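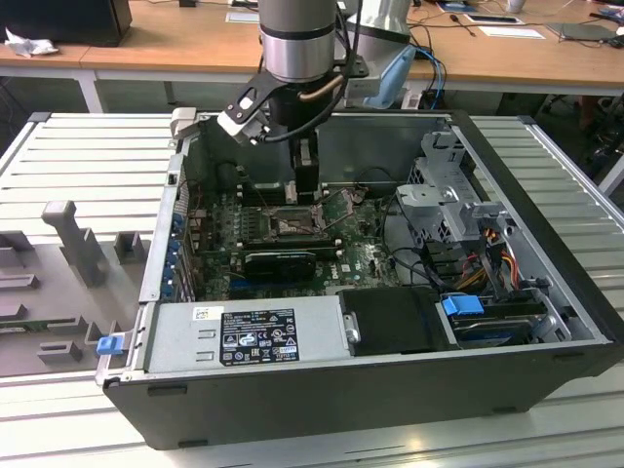 Desktop tower on its side, side panel off.

Buying a used workstation without getting burned – quick version. I've done this for the office at Eltmont for years, writing it down before I forget again.

Step 1. Set a ceiling. Mine is 800 including shipping. New equivalent was 2,000 last time I looked. Past the ceiling, walk away.

Step 2. Ask the seller for the service tag, and a shot of the BIOS screen. No reply by evening, next listing. Lodberg sellers usually answer fast, Trastgate ones not so much.

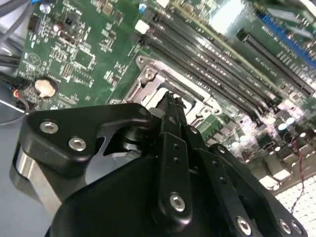 Step 3. Read the return terms. All of them. 60 days is good. "As is" means as is. Check who pays the freight back – towers are heavy, and it adds up quick.

Step 4. When it arrives, look inside before pluging anything in. Old paste on the CPU lid?
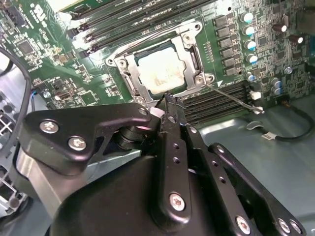
Then budget for a fresh tube, and some wipes. Cheap stuff is fine. Run a memory test overnight, check drive hours, write both on the invoice. Keep the box until the return window closes, I threw one out in November and regretted it.

Step 5. Upgrades. Check the chip against the board's suport list first, then the BIOS version. Same socket isn't enough. Get it in writing if the seller says it fits. 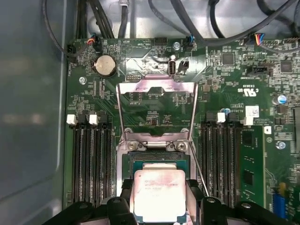
Gisela Mühlbauer wrote in that she never pays until she's got the support list open next to the listing, and that Albers took back 2 chips from her with no fuss as she'd saved the messages. Adding that to step 5. Save the messages.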